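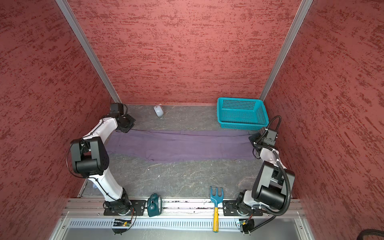

**Left arm drops out mid-task, right arm keeps going**

**mottram_l**

Looking for ideas before I start swapping parts. We have a two-arm cell on an aluminum frame, red walls, camera on each wrist. The job is cloth handling with other objects in the cell: a basket, a mouse and so on. Both arms take a side of the cloth and fold it.

On Tuesday the left arm went limp halfway through a fold. No warning in the log, just a lost connection to the elbow motor and then every joint after it. The gripper came down on the floor of the cell. The right arm did not stop. It carried on with its half of the fold and dragged the cloth across, with the left gripper still closed on the other end.

Nothing broke that I can find. I power cycled, homed both arms and ran 40 folds with no fault. Then it did it again on the next one, same joint.

Supply voltage looks fine at the board. Motor is warm but not hot. What would you check first?

---

**fenna_vdb**

Cable at the elbow. If your leads are zip-tied along the links, look at the tie nearest the joint. When the arm reaches far back the cable has to give somewhere, and if the tie is tight it pulls on the connector. It can run for hours and then let go for a few milliseconds.

Does it always happen in the same pose?

---

**mottram_l**

Both times the arm was reaching toward the back left. I only have two faults to go on, so I wouldn't call it a pattern yet.

---

**gwouters**

I'd look at power before cables. "Voltage looks fine at the board" doesn't tell you much unless you measured at the elbow, under load, with the arm stretched out. Those thin red and black leads drop more than people expect. The motor browns out, resets, and the bus loses everything downstream of it. Your log would look exactly like that.

We had this on a Woleck supply at the Bradgate site. Changed the leads for heavier ones and the fault went away.

---

**fenna_vdb**

Could be, but a brownout would usually show an undervoltage flag on that motor once it comes back up. Liam, can you read the error register before you power cycle next time?

---

**gwouters**

Not every motor keeps that flag through a reset. Ours didn't.

---

**joni.j**

You are both talking about the elbow, and the bigger problem is the right arm. One arm lost contact and the other kept pulling. Today it's a piece of cloth. If somebody had a hand in there to free the gripper, they would be reaching in next to an arm that is still running a program.

I would not run it again until a fault on either arm stops both. That comes before finding the bad connection.

---

**mottram_l**

Fair point. The two arms are on separate boards and each has its own process. There is a stop button, and it cuts both, but it needs a person to press it. I was at the desk and it took me a few seconds to get there.

---

**gwouters**

Small arms like that aren't going to hurt anyone much. I agree with the change, but I wouldn't hold up the fault finding for it. You need the arm moving to see the fault.

---

**joni.j**

They can pinch a finger badly enough. I've filled in that form. And the change is a heartbeat between two processes – it's an afternoon of work.

One more thing to watch. Don't cut torque on both arms as your response. If one is holding something up, it drops. Have the good arm hold position, then lower it slowly once you've looked.

---

**p_janevski**

I run a similar cell at Soltico. Our heartbeat is set to 50 ms and the second arm freezes if it misses two in a row. We started with one miss and got false stops all day.

On the original fault, there is a cheap test. Park the arm in the far pose, torque on, not moving. Wiggle the cable by hand at each connector with the stop button in your other hand. If it drops out, Fenna is right. If it doesn't, load the gripper a bit and put a meter on the elbow as Gerrit says.

Also clean out the slots in the front rail if you keep things there. We found a metal chip sitting on a board under the base once. Wasn't our fault that day, but it could have been.

---

**mottram_l**

Update. Did the heartbeat first. Pulled the left bus cable on purpose with the arms at rest, and the right arm froze and held.

Then the wiggle test. Shoulder connector, nothing. Elbow connector, dropped out on the second try, with the arm far back. The tie was tight against the housing and one crimp had pulled partway out. I've made up a new lead with more slack and moved the tie down the link.

---

**fenna_vdb**

Check the same spot on the right arm while you have the tools out.

---

**gwouters**

Glad you found something. I'd still measure the voltage. A half-pulled crimp and a thin lead can both be true.

---

**mottram_l**

Measured it this morning, arm stretched out. There is a dip, but it stays above the limit on the data sheet. I've ordered heavier leads from Blackburn anyway. Right arm elbow connector looks OK, but I loosened the tie.

Will leave the thread open until it has done a full week.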